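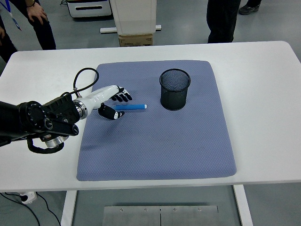 Clutel Homecraft Club — Bedding and Textiles Section

Quilting (needlework)

Quilting is the joining of two or more layers of cloth by stitching through all of them. Usually a top, a filling in the middle and a backing. The word covers the stitching itself, the making of whole bedcovers, and more loosely anything padded with a pattern of lines on it — mats, jackets, pot holders, box linings. A piece may be quilted by hand, on a home sewing machine or on a large factory machine with many needles.

Not the same as patchwork. Patchwork is the sewing together of small pieces to make one larger cloth, and it may never be quilted at all. The two are often mixed up as so many bedcovers use both.

Layers

The top is the side meant to be seen. Plain cloth, print, patchwork or applique. A top made from one uncut piece is called wholecloth, and here the stitching does all the work of decoration.

Filling, also called wadding (batting in American use). Cotton, wool, polyester or a blend, sometimes silk or bamboo. Cotton lies flat and washes well but shrinks a bit. Wool is warm and springs back after folding. Polyester is light, cheap and quick to dry, though it can beard, meaning fibres work out through the cloth and show as fluff.

Backing is normally cut larger than the top, as the layers creep while being sewn. Trimmed after. Old sheets were a common backing and still are, but a very tight weave is hard going for a hand needle.

Stitch patterns

Diamond. Two sets of slanting parallel lines crossing one another. Probably the best known pattern, found on coats, mattress covers and padded mats. When the lines cross at right angles the result is squares, often called crosshatch. Fine diamonds hold the filling firmly and give a flatter, stiffer piece; wide ones leave it soft and puffy.

Channel. Straight parallel lines only. Quick to do. Common in jackets.

Outline and echo. Stitching follows the edge of a shape, then repeats outward in rings.

Stippling or meander. A wandering line that does not cross itself, filling in a background. Mostly machine work.

Tied quilts have no lines of stitching, just knots at intervals. Strictly speaking not quilting, but most books include them.

Spacing matters. Each wadding has a greatest distance that can be left unstitched, normaly printed on the wrapper. Go past it and the filling may shift and lump in the wash.

Edges and corners

Raw edges are closed with binding, a narrow folded strip sewn to the front and turned over to the back. Square corners are mitred. Rounded corners need binding cut on the bias — that is, at a slant to the weave — so that it stretches round the curve without puckering. Beginners often find a rounded corner easier, since there is no mitre to fold. A plate or saucer makes a good template.

Other finishes: facing, piping, or bagging out, where the layers are sewn right sides together and turned through a gap. Bagging out is done before the quilting lines go in and suits small items.

Tools

Needles for hand quilting are short and are known as betweens. Higher number, smaller needle. Thimble, hoop or frame, strong thread, chalk or a wash-out pen for marking. On a machine, a walking foot feeds the top and bottom layers at the same rate and helps prevent tucks. Free motion work is done with the feed dogs lowered and a darning foot.

Care

Cool wash, mild soap, dry flat where possible. Test dark colours first, red especially. Do not store in plastic for long periods. Refold along different lines now and again so that creases dont set.

See also: Applique; Binding; Patchwork; Trapunto; Wadding

Page last edited 7 Apr 2019. Section on corded work still to be added.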